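# Brown tabletop gets dull spots after oiling, what am I doing wrong?

**Stendberg**

Hello all. In August I sanded the top of my old work table, first with 80 grit and then with 120, and I put on two coats of hardwax oil in a brown tone. The first coat looked very even. After the second coat I have dull spots, mostly near the long side where I started. When I move my hand over them I feel nothing, but when the lamp is low I see them very well.

I waited one night between the coats. The can says 8 to 10 hours, so I think this is correct. The room was a little cool, perhaps 16 degrees Celsius in the morning. I used a cotton cloth for the first coat and a short roller for the second one, because the cloth was already stiff.

I would like to know these things. Must I sand everything back to the bare wood, or can I repair only the spots? And is it better to stay with the cloth? The table is used every day for repairs and small soldering jobs, so the surface must be closed and easy to wipe. I don't need it to look like furniture in a shop, but I also don't want to see the spots each time I switch on the lamp.

Thank you in advance, and excuse my long text.

---

**Eritz**

Roller is the problem. Wipe it on with a cloth, wipe it off, finished. I did my kitchen like this and it is good for years.

---

**Alipour**

I had the same trouble with a table of the same kind, so I will write what I did. Maybe not all of it is necessary.

Please don't go back to the bare wood. The first coat was good, you say, and it is still there under the second. What you see is most probably a difference in thickness. A roller leaves more oil than a cloth, and if the extra oil is not taken away after some minutes, it dries on top and becomes either shiny or dull, depending on the product. In a cool room it also dries slowly, and then dust has more time to fall in it.

First, wait. I would give it a full week before touching it. Oil that is soft inside will make small rolls under the pad and you will be angry.

Then take a fine pad (I used a white one, but very fine paper of 320 also works) and go over the whole top, in the direction of the grain. Do not do only the spots. I tried only the spots on my first attempt and I could see every one of them afterwards, like islands. You need very little pressure. Vacuum, and then wipe with a cloth that is slightly damp, and let it dry for 2 hours.

For the new coat, use a fresh cotton cloth without loose threads. Put a small amount of oil, much less than you think, and work along the full length of the table without stopping in the middle. After 10 or 15 minutes take another clean cloth and rub until the cloth almost does not pick up any color. If you can warm the room to 20 degrees, better.

About the cloths: spread them flat outside to dry, or put them in a metal can with water. Oily cloths in a ball can catch fire by themselves. I am sure you know this, but other people read here also.

For soldering I would put a silicone mat. No oil finish likes a hot iron, and flux leaves marks that you cannot wipe away later.

---

**Stendberg**

Thank you both. Alipour, I followed your way, with the 320 paper and the whole top at once. The room was at 21 degrees this time. I rubbed the oil off for much longer than before and used up three cloths. With the lamp low I now see one faint line close to the corner, and I can live with it. The mat is ordered. I add a photo.

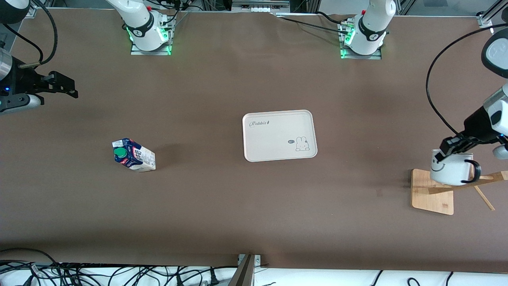 *The brown tabletop, seen at a slant from above*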